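Können Roboter schon aufräumen?

Von Buppha Wongsuwan, für neugierige Leute ab acht

Stell dir vor, du kommst aus der Schule, wirfst den Ranzen in die Ecke, und in deinem Zimmer ist alles schon ordentlich: die Stifte im Becher, die Socken in der Schublade, und sogar die winzigen Bausteine unter dem Bett liegen wieder in ihrer Kiste. Das wäre schön, oder? Viele Kinder haben mir geschrieben und gefragt, wann es so einen Roboter endlich zu kaufen gibt. Also habe ich mich auf den Weg gemacht und Lertchai Nilsuwan besucht, der in der Werkstatt Kirnov Robotern das Greifen beibringt.

Was Maschinen schon gut können

Ein paar Haushaltsmaschinen kennst du bestimmt. Die Waschmaschine wäscht, die Spülmaschine spült, und vielleicht brummt bei euch auch ein runder Saugroboter durch den Flur (und bleibt manchmal am Teppich hängen, der Arme!). Jede von ihnen kann genau eine Sache. Die Spülmaschine räumt sich aber nicht selbst ein, und der Saugroboter hebt deine Socke nicht auf, bevor er darüberfährt.

In Fabriken gibt es Roboterarme, die sehr schnell arbeiten. Oft kommt dort immer das gleiche Teil an immer der gleichen Stelle an. Der Arm muss also kaum suchen. Zu Hause ist das anders, da liegt der Löffel heute neben der Tasse und morgen vielleicht unter dem Sofa.

Warum kleine Sachen so schwierig sind

Nimm einmal einen Knopf vom Tisch. Das ging leicht, stimmt's? Dabei hat dein Körper ganz schön viel gemacht. Deine Augen haben den Knopf gefunden, deine Finger haben sich geöffnet, und deine Haut hat gespürt, wie fest du drücken musst. Wenn er wegrutscht, greifst du einfach nach, ohne lange zu überlegen.

Ein Roboter mit nur zwei Fingern muss das alles erst lernen. Glänzendes Metall spiegelt das Licht und sieht von jeder Seite ein bisschen anders aus. Ein runder Gegenstand kann wegrollen. Und wenn zwei Dinge dicht beieinanderliegen, stößt der Finger schnell an das falsche. Bei Kirnov heißt die Übung dazu „Flanimby“, und Lertchai hat sie seinen Roboter schon 2000 Mal machen lassen. „Beim letzten Durchgang mit 19 Versuchen sind ihm fünf danebengegangen“, hat er mir erzählt, und er klang dabei ziemlich stolz.

Auf dem Tisch liegen ein weißer Clip, der aussieht wie ein C, ein silbergraues Metallteil, ein dunkles rotbraunes Klötzchen und ein kleiner Druckschalter, der ganz nah an einem der Greiffinger ist. Überleg mal: Wo würdest du den Clip anfassen, wenn du nur zwei Finger hättest?

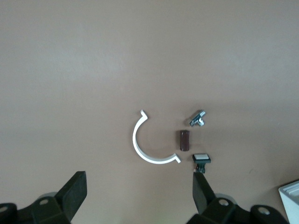
Probier es selbst aus!

Such dir ein paar Kleinigkeiten zusammen, zum Beispiel eine Büroklammer, einen Radiergummi und einen Flaschendeckel. Dann ziehst du dicke Handschuhe an und benutzt nur Daumen und Zeigefinger. Lege alles nacheinander in eine Schachtel. Wenn dir das zu einfach ist, kneif ein Auge zu, dann wird es gleich viel kniffliger!

Und wann kommt nun der Aufräumroboter?

Ein bisschen Geduld brauchst du leider noch. Manche Roboter können schon Handtücher falten oder Becher wegstellen, aber oft langsam, und in einer fremden Küche kommen sie leicht durcheinander. Lertchai möchte als Nächstes üben, dass sein Roboter auch Sachen findet, die halb unter einem Tuch stecken. Bis dahin musst du deine Socken wohl noch selbst aufheben, und ich meine auch.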